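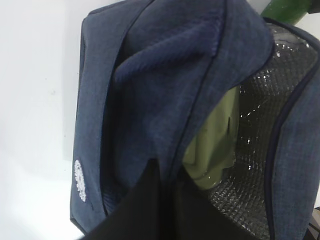

*Minutes by Lempi Mustonen, robotics club, Friday arvo session*

We got going at 3:40, after I'd finally found the key to the cupboard (it was in my pencil case, sorry all). Last meeting's minutes were passed with one correction: the spare servo went to the Motlow team, so they owe us one!

**Lunch unpacking task.** Still our entry for the May comp, and we're still calling the arm Tang. Long chat about whether the practice bag should stay open with the flap hanging over the mouth, or whether we pin the flap back. I wanted it pinned. I lost the vote, so the flap hangs, and the green thing goes inside against the silver lining like the rules sheet says. Two practice blocks each before anyone touches the settings, please.

**Flotel.** Our labelling program fell over again once the folder got past 4000 stills. Splitting it into batches of 400 seems to be the go, and I'll write that on the whiteboard so I stop explaining it.
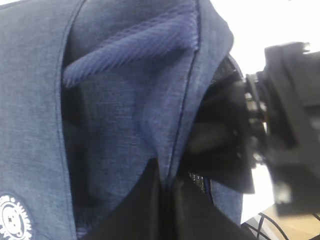

**Grip force.** I'd like us to settle on one number for fabric, as everyone's been using their own and my spreadsheet is a complete mess. Deep folds are the hard bit. With the finger tucked right into the blue-grey cloth I can't tell from the wrist view how much it's got hold of, and the shadows in there don't help one bit. We agreed to try a desk lamp on the left, and I'm bringing mine from home.

**Brerkier.** Their scrimmage invite is a yes, provided we can get the minibus. Permission notes to me, signed, and not by your brother.

**Other business.** Cable ties are on the shopping list, and so are biscuits. Closed at 4:50.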